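Subject: Re: [wivdale-shop] gripper keeps squashing bottles
From: Marlene Araújo
Date: Jun 7, 2024

Evangelista wrote:
> Which finger pads did you end up with? Mine slip on anything smooth, and if
> I crank the force up past 80 the bottle just folds. Also, are you still
> running both arms off one supply? I'd love to stop buying power bricks.

Hey! So glad somebody else is fighting with this, I was starting to think it was just me and my bad prints.

Short version: I went softer on the fingers and way down on the force. I'm at 70 on the Stera controller now (same scale as yours, I think?) and closing a lot slower, 5 on the speed setting. The open lattice jaws are the ones I like. They give a little when they meet something round, and they print fast enough that I don't cry when one snaps. 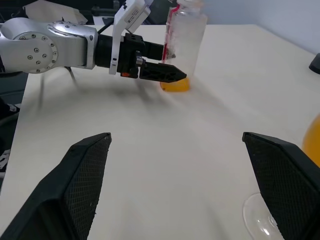 Clear bottle, lattice jaw against the lower side. View from the other arm's wrist.

The wrist view has been a huge help for lining things up, by the way. Clear plastic is miserable for the depth readings, so I mostly go by eye and nudge the approach height until it looks right. If anybody has a trick for see-through stuff please share, I've tried tape (works, ugly) and chalk spray (never again, it got in everything).

As for power, no, I split them. One supply was fine until both arms moved together and then the Honduvier board would reset on me. Two supplies, common ground, 300 watts each, no more resets. Sorry about your brick budget!

I still have to do something about that dangling cable before it snags. Clips are on the printer now and I'll post the file once I know they hold.

Marlene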